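Progress report to Culberg, July
Acquisition of the Gekemar shareholding by Viltano

1. Status

The term sheet remains in force. Viltano has placed the deposit of 3000 in the account held by Wubshet as escrow agent, and the exclusivity period is running. The seller has answered 200 due diligence requests. A further 8 are open, all on leases and pension liabilities.

2. Share purchase agreement

The third draft went to the seller's solicitors this month. Two clauses are not agreed: the cap on warranty claims, and the conditions under which the deposit is returned. Our draft provides for full return if a regulatory consent is refused. The seller wants to keep half.

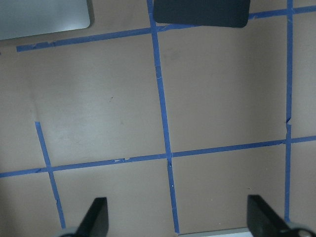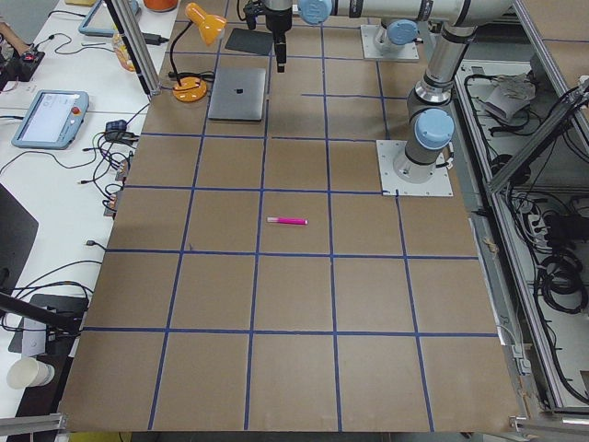

Allocation of the purchase price between the Gekemar subsidiaries is the main task for the coming month. The draft schedule has one row per company and one column per asset class, a grid much like the one marked out in blue tape, and each cell needs a figure accepted by both sides before tax clearance can be sought. Plant and stock are complete. Goodwill is outstanding.

3. Costs and next steps

Legal fees are within budget. Culberg is asked to confirm its position on the deposit clause before the fourth draft is issued. Release of the second tranche of funding is requested on signature.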